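Selling the Wrong Scarf: Merchandise Errors in College Club Sports
Final report, Sports Management Practicum
Nosipho Shezi and Woo-jin Min

Our project began with 38 scarves ordered by the Metholm rowing club, every one of which said "Methlom." The supplier, Funilis, offered a refund. The club declined, raised the price by two dollars, and sold out before the second race of the season. We had planned to write about ticketing.

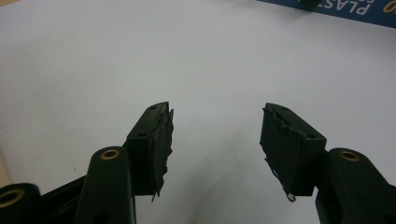
We surveyed 165 people at home games in October and asked whether they would buy team gear with a mistake on it. Most said no, several while wearing the misspelled scarf. Wear and tear bothered them much less than spelling. Lwazi Engelbrecht, the goalkeeping coach, told us a glove can look like the black layer on that left pad, all ragged edges with a strip hanging off the bottom, and a fan will still pay extra if it has been in a playoff. New gloves stayed on the table.

Our weak point is the sample. Of the 165, 125 were students, and students will buy nearly anything sold next to the nachos. Amirul Tarigan wanted a control group with correctly spelled scarves, but Funilis sent those to Coetzee Hall, where they remain.

Next year's group should ask for sales records before the season starts. The rowing club kept its figures on a napkin, which we have attached as Appendix 2.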